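so my bank wants to charge me a dormancy fee on an account I used in July. thread, bc I have been on hold long enough to type one

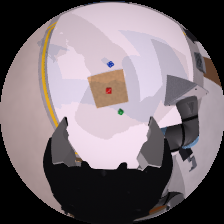

Asamoah replied before I even got post 2 up: check the fee schedule, they switched the inactivity clock from 12 months to 6 at a lot of the small banks and the notice goes out as a PDF nobody opens.

yep. that is pretty much it. so here goes

2/ background. savings account at Prollby. opened it for a car fund, 4,000 in there, don't touch it. that's the point of savings. you leave it alone

3/ logged in Feb 11, 2025 to move money over for the car and the balance is short. not hugely short. 26 dollars short. line says ACCT MAINT – INACT. no email, no text, nothing in the app inbox

4/ called. first person says it's a monthly fee. second person says it's one time. third person put me back in the menu

5/ Prollby's idea of "activity" is the whole problem. interest posting doesn't count. logging in doesn't count. looking at your balance every week like a weirdo doesn't count. it has to be a deposit or withdrawal that YOU start

6/ ok but I did start one. July. moved 185 over from checking at Sorkport. it's right there in the history, I'm looking at it

7/ their answer: that one was "externally initiated." meaning I set it up from the Sorkport side, so in their system Sorkport did it and I was asleep

8/ same money. same person. same two accounts. if I'd pushed the button in the other app I'd be fine

9/ asked where that's written down. she read me a paragraph. asked what page. long pause. page 4 of the fee schedule, under "Definitions," which is a seperate document from the account agreement, which is the one you click agree on

10/ to be fair to her she was nice about it and it's not her rule

11/ someone asked in replies can they really do this. I'm not a lawyer, don't take it from me. what I know is they're supposed to tell you the fees when you open the account and give you notice when they change the terms on you. whether a PDF in the "documents" tab is notice is what I'm now arguing about

12/ things I asked for, steal this list:
– the date the fee terms changed
– a copy of the notice and how it was sent
– the fee back
– the account marked active as of today
– a reference number for the call

13/ got the reference number and the account marked active. the rest is "under review." five to ten business days

14/ oh and get this, the deposit I made while ON THE PHONE to wake the account up – I did it from Sorkport. out of habit. had to do another one from the Prollby side. five bucks. she waited while I did it

15/ people are saying dormant = the state takes your money. different thing. that's unclaimed property, takes years, depends on the state, and you can claim it back. this is just the bank's own inactivity fee. bank keeps it. much dumber

16/ if you've got an old account somewhere go look at it tonight. look for:
– "inactive" or "dormant" in the fee schedule (not the agreement, the FEE SCHEDULE)
– how many months
– what they count as activity
– whether a transfer in from another bank resets the clock

17/ easy fix if yours works like mine, set up an automatic transfer OUT of the sleepy account, a dollar a month, from inside that bank's own site. ask them if automatic ones count tho. mine says yes. a friend's says no, has to be manual

18/ also check the mailing address and email on file. mine had an email I quit using ages ago for "statements" and my real one for "marketing." so the credit card offers reach me fine

19/ several of you said just move it to Plotance. I looked. their savings page says no monthly fee in huge letters, fee schedule is a link at the bottom, and the link goes to a login screen. sent them a message asking what they do about inactive accounts. will post whatever they say

20/ if Prollby says no I'm filing a written complaint with them first, then the regulator. do it in that order, they ask if you tried the bank. keep screenshots, mine has the July transfer and the fee on the same page wich is handy

21/ and yes I know it's 26 dollars. I've spent more than that in time today. it's still my 26 dollars

22/ hold music is back, they're transfering me to "account services." more when I have it

23/ ok update. account services can see the July deposit but can't see the notes from the first call. reading them the reference number now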